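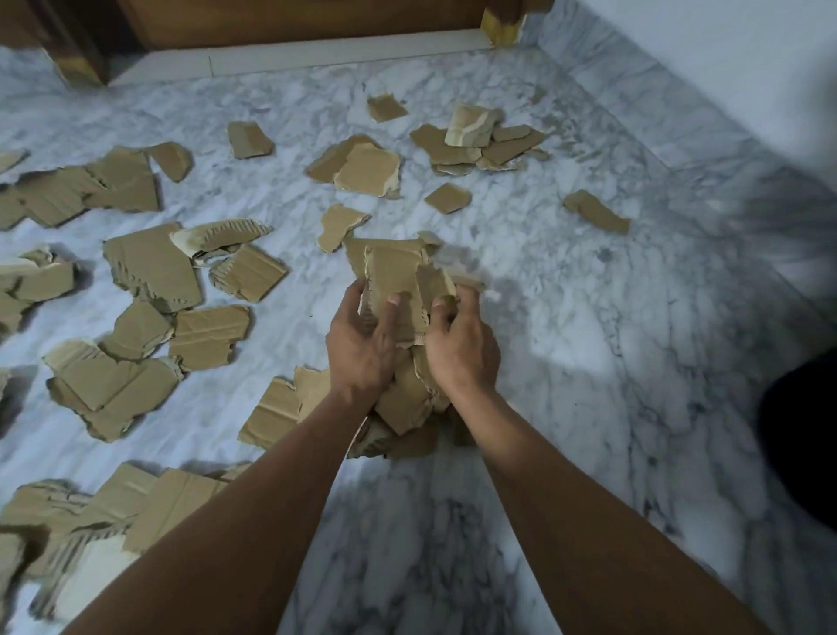
From: Riedl, Tavier recording group
To: annotation-rules list
Date: 14 May 2020
Re: Pickup tasks, torn cardboard: when is it one object?

The Dasville group wrote:

> Section 7 says every item on the floor gets its own
> object ID before the first grasp. With torn cardboard
> we can't do that. Scraps overlap, and one heap may
> hide several more. Of 400 clips checked, 226 came
> back with ID conflicts. Can we label the whole floor
> as a single object?

No. A single label loses the grasp target, and the Hulex planner needs it. Proposed wording for Section 7:

a) A scrap with floor visible on all sides gets its own ID.
b) Overlapping scraps get one cluster ID. Do not guess how many layers are in it.
c) Scraps held together in both hands are a "held bundle" from the first frame in which no piece touches the floor. Label left and right contact separately.
d) If a forearm covers part of a heap, mark the heap "partly hidden" and keep its ID.
e) Gray streaks in marble are background. Two annotators outlined veining as scrap edges, so please check this one on pale floors.

Rule c) is the one I expect objections to. A bundle held just above the floor can look as if it is resting on it. Use the shadow as a hint only, and if unsure, set contact to "unknown".

Clips stay capped at 600 frames. Conflicts already logged under the old text do not need to be redone until the wording is settled. Comments to the list, please, with clip numbers.

Riedl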